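Vekuten hand-held demonstrations: frequently asked questions

Last revised in January. Questions are answered in the order people tend to get annoyed about them.

What is Vekuten, in one paragraph?

Vekuten is a method for teaching a robot arm short tabletop jobs from demonstrations recorded with a hand-held gripper. A person holds the gripper, does the job, puts the gripper down and does it again. The policy learns from what the wrist camera saw and how far the jaws were open. No arm is involved until testing, which our arm seems to appreciate.

Is this the same thing as Petska?

No. Petska was our earlier project and used teleoperation. It shares a lab, a coffee machine and one regrettable config format with Vekuten. Checkpoints from one won't load in the other, and the error message you get when you try is our fault.

What did you find, then?

The short version is that the first second of a demonstration matters more than we'd budgeted for. We trained nine policies on the same recordings, changing only how much of the approach was kept before the jaws began to close. Policies trained on clipped recordings were perfectly good at grasping and hopeless at arriving. They'd hover over the table with great confidence in the wrong spot.

So what do you mean by an "empty approach"?

It's the stretch of a recording where the jaws are open and the target hasn't come into view. Most pipelines, including our old one, throw it out as dead time. We keep 16 frames of it. The policy has to learn what to do when it can see its own fingers and a tabletop and very little else, since that's the position it will be in at test time whenever it overshoots.
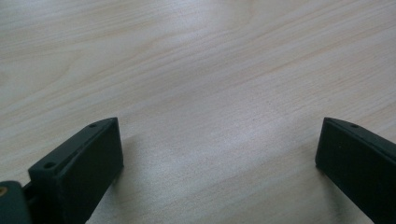 Vilmos Virág, who wrote the trimming script, would like it known that he argued for keeping these frames from the start. The commit history is less clear on the point. Either way, the trimming is now off by default, and you have to pass a flag to get the old behaviour back.

Doesn't a plain tabletop give the policy nothing to work with?

We thought so too. Our best guess is that surface pattern and shadow near the fingers give it some sense of height and drift. We haven't isolated that properly. When we blurred the table surface in training, the arm wandered more, but blurring changes plenty of other things as well, so please don't cite us as having proved it.

Can I use my own gripper?

Yes, if the fingers are visible to the camera the whole time. Halász, our calibration tool, looks for the finger tips and sulks if it can't find them. Dark fingers on a light table are easiest. Dark fingers on a dark table can be done, but you'll be labelling tips by hand for an afternoon.

Does it work outside your lab?

The Vinthorpe group ran our released policy on their own bench. It managed nine successful runs before it met a glossy placemat and lost interest in life. Reflective surfaces remain unsolved -- we'd be glad of a pull request.

Why isn't the force data in the release?

There isn't any. We record jaw width and nothing about how hard anyone squeezed. If your job involves ripe fruit, look elsewhere.

Who do I bother about bugs?

Open an issue, attach the Halász log and tell us which release you're on. "It's broken" goes to the bottom of the pile, although it does get read.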